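Walel Travel Talk > Spas, Springs and Slow Trips
Thread: First real spa trip, Sirside or Bagheri?

mudbathmarge
January 16, 2024
Okay, I finally have five nights off in May and I want to spend all of them soaking in something warm! Never done a proper spa trip before (day passes at a hotel gym don't count, I know). I've narrowed it down to Sirside, up in the hills, or Bagheri, down on the coast. Traveling alone, no car. I care about pools first, food second, treatments a distant third. What would you pick?

twotowels
Sirside, Sirside, Sirside. I've been twice and I'd go back tomorrow. The outdoor pool opens before breakfast and you float there with steam coming off the water and the hills going pink, and then somebody brings you ginger tea. I came home sleeping like a teenager. No car needed either, the shuttle meets the train.

saltandpine
Going to disagree with twotowels, in a friendly way. Sirside is lovely but it's small, and by the third day I'd done every pool and read both of my books. For five nights I'd choose Bagheri. You get the seawater pools, the long beach walk, and a town with real restaurants. The grilled fish place by the harbor steps is worth the train fare by itself.

twotowels
Running out of things to do is the whole idea!! But fair, if you get restless it could feel long.

plunge_pool_pete
Has anyone mentioned price? I paid 526 for two nights at Bagheri with half board, and the seaweed wrap was extra. Loved the wrap, by the way. You smell like low tide until dinner and your skin feels brand new.

mudbathmarge
Ooh, that's more than I was hoping for, but half board does help. And now I want the wrap.

On packing: do people dress up for dinner at these places? My travel wardrobe is basically sweatshirts and leggings and I'd like to keep it to one small bag.
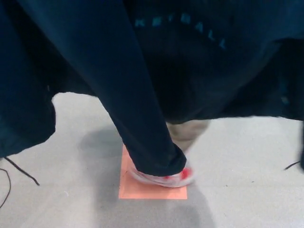

Also wondering whether to book treatments ahead or just see how I feel once I'm there. I like the idea of deciding each morning, but I'd be sad to miss out on a massage completely.

saltandpine
Book one ahead for your second day and leave the rest open. At Bagheri the late afternoon slots go first, mornings are easy. Dinner is relaxed, I saw people in robes at lunch and plain sweaters at night.

twotowels
Sirside is even more casual. Bring flip-flops with grip, the path to the upper pool is stone. And do the 60-minute hot stone massage if you do only one thing. I nearly cried, in a good way.

plunge_pool_pete
I'd skip hot stones and get the salt scrub. Hot stones after a hot pool made me woozy.

twotowels
Do it before the pool, then! Problem solved.

ferrytimetable
Could you split it? Three nights in Sirside, two in Bagheri. I did it in that order using the Pliltance rail pass and it was one easy change. Going from quiet hills to sea air felt like two vacations. Check that the pass covers the coast line on your dates, mine didn't on the way back and I had to buy a single.

saltandpine
I'd flip the nights, but yes, that's a great plan.

mudbathmarge
A split! Why didn't I think of that? Going with ferrytimetable's version, hills first. I've emailed Sirside about a room on the garden side. Does anyone know if they lend robes, or should I bring mine?

twotowels
They lend them, big fluffy ones. Ask for a second if you swim early, the first one will still be damp by evening.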